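Kitchen Wiki > Tools > Hand Tools > Whisk

Whisk

A whisk is a hand tool for beating air into food or for blending things until they're smooth. Most have a handle at one end and a set of wire loops at the other. I've kept this article going for years (I do most of the egg pages too), so forgive me if it wanders a bit!

Before wire whisks were common, cooks used bundles of twigs, usually birch, tied together and stripped of bark. Some people tied in a bit of peach branch for the flavor. My grandmother in Rurkville still had one hanging by the stove, and I can tell you it made perfectly good whipped cream if you had the arms for it. 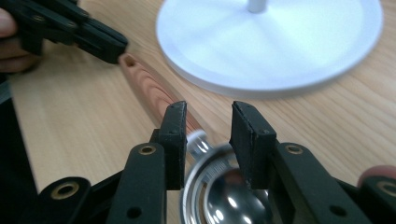
Wire took over in the 1800s, and the shapes began to split up according to the job. The balloon whisk is the fat, round one, good for egg whites and cream in a deep bowl. The French whisk is longer and narrower, and I reach for it when I'm making gravy. A flat whisk has its loops lying nearly in one plane, so it gets into the corners of a pan, and then there's the ball whisk, with loose wires that each end in a little weight. I never warmed to that one, but plenty of people swear by it.

Handles come in wood, metal or plastic. Wood is nicer to hold and stays cool over a hot pan, but please don't put it in the dishwasher. I ruined 2 that way before I learned, and a rub of mineral oil every December has kept the rest in fine shape.

How you move it matters as well. Side to side is quick and easy for dressings and thin batters, while egg whites do better with a lifting, circular beat. Four whites take me about 5 minutes by hand, longer if the bowl has even a trace of grease in it.
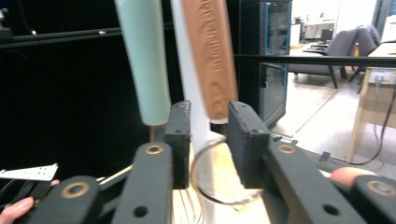
Tsegereda Lencho wrote in to say that the part about egg whites should mention copper bowls, as the foam holds up so much better in one, and that side to side works fine for whites too if you keep the bowl tilted. I've tried the tilted bowl since then and she has a point, though my wrist got tired sooner. Copper bowls now have their own section on the Mixing Bowls page.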